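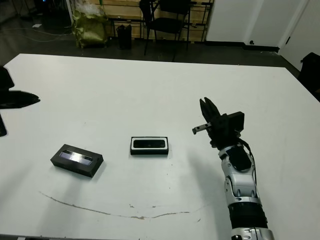
A year without the car

16 Oct 2021

I sold the car last autumn and have been getting to work on the bus ever since. A few people have asked how it went, so I'm writing it down while I still remember the early part.

The car was a small hatchback with a failed clutch. The garage in Stodville wanted more to fix it than I would have got for selling it in good order. I sold it as it stood, put the money in a savings account and told myself I would look for another one after Christmas. By the end of December I had stopped looking.

I live at the Naselard end of the valley and work in Stodville. By car it took twenty-five minutes, or forty if the level crossing was down. The 87 takes fifty. It is run by Zader, who also run the school buses, and it leaves from the stop outside the chemist at six minutes past the hour and again at thirty-six minutes past. In the evening it goes down to one an hour. The last one home is at 22.10, and it doesn't wait.

The first month was bad. I missed it four times in the first fortnight. I had never in my life had to leave the house at a particular minute, and I kept finding things to do at four minutes past. I also wore the wrong coat. When you drive you only need a coat to get from the door to the car, and mine had no hood. I bought a proper one in the end and it was the best money I spent all year.

After that I got used to it. I moved my shower to the evening and started putting my bag by the door. It sounds like very little but it was most of the trouble sorted.

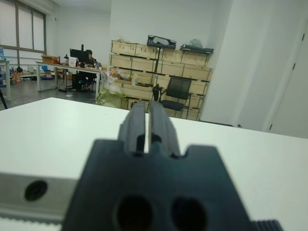
The other thing I had to learn was where to sit. The heater on the older buses is under the third seat on the left, and if you sit there in winter your ankles cook and the rest of you freezes. The back row is warm but you feel every bump between the quarry and the roundabout. I sit just behind the middle doors, on the right. In the mornings you get the river from there, and in the evenings you are out of the sun.

Zahira Sutanto gets on two stops after me. We had worked in the same building for years and only ever nodded in the lift. Now we talk on Mondays and Fridays, and read on the other days. We never agreed this, it just settled that way. She has been catching the 87 since before the timetable had the half-hourly service, and she told me which drivers will let you off at the lights by the library if you ask. I won't list them here.

I've read a lot more. I used to get through four or five books a year, mostly on holiday. I didn't keep a list this time, but I've filled a shelf and given two bags to the charity shop. Long books work better than short ones. With a short one you finish just before the bridge and have to stare at your phone for the rest of the way.

Shopping took some working out. I used to do one big shop on a Saturday and fill the boot. Now I get the heavy things delivered once a month (tins, flour, washing powder, cat litter) and carry the rest home in a rucksack. Stodville has Gökçe, the grocer's on the corner by the bus station, and it is open until eight, so I go in when I've got ten minutes before the bus. Nurhan Kılıçarslan runs it with her brother. Their tomatoes are better than the supermarket's and I now buy all my olives there, far too many of them. I spend more on food than I did and throw away less of it.

Money, then. I had the car's costs written down for the year before I sold it. Insurance, tax, the MOT, tyres and two repairs came to a shade over £2,000, and petrol was on top of that. The bus for the same length of time has cost me £1,083, which includes the annual pass and a handful of taxis. I had expected more taxis. Most of them were in January, when I had a bad back and couldn't face the walk up from the stop.
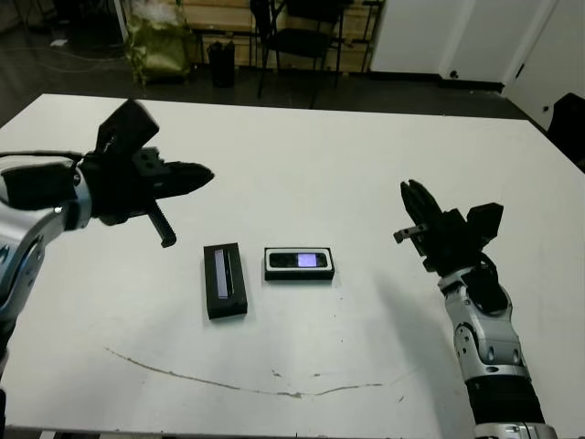
White table with an arm reaching in from each side.

What I haven't solved is my mother's. She lives on the far side of the moor, and there is no bus at all on a Sunday. On other days you change twice and wait in a shelter with no sides. I've hired a car four times to go and see her, and she has come to me by train the rest of the time, which she says she doesn't mind. I think she does mind a bit. If she were ill I would have to think again, and I would probably buy another car that week.

Snow was another problem. For three days in February the 87 only ran as far as the quarry. I walked the last part on the first evening, and it was dark and slippery and I wouldn't do it again. On the other two days I worked from my kitchen table. The roads were no better for drivers, to be fair. My neighbour's car sat on the drive until the weekend.

And there are days when I just don't want to be on a bus with other people. Somebody eats crisps, or somebody has a long phone call about a boiler. In the car I could shout at the radio. I miss that more than I thought I would.

I do walk more, though. The stop is nearly a mile from the house and there's a hill in it. My knees complained until spring and then stopped. I know the names of three dogs on that road, and I know which gardens have the good roses and which one has the gander. 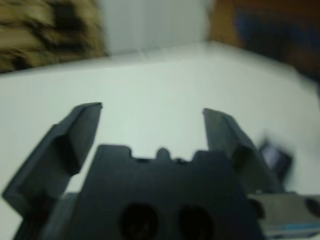

Is the annual pass worth buying if you only go in three days a week?

It depends on how you use it at weekends. For three return trips a week and nothing else, the ten-trip tickets work out slightly cheaper, and you don't lose money when you're on holiday. I go in five days and use the pass on most Saturdays as well, so it pays for itself in my case. You can get either from the driver or at the Zader office in the bus station, and the office will replace a lost pass once for a small fee. I've had mine replaced already.

My pass runs out at the end of the month and I've sent off the form for another year. The savings account is still there with the car money in it. Some of it will go on having the gutters done, and I might put a bit towards a second pair of boots, as the first ones have started to let in water at the left heel.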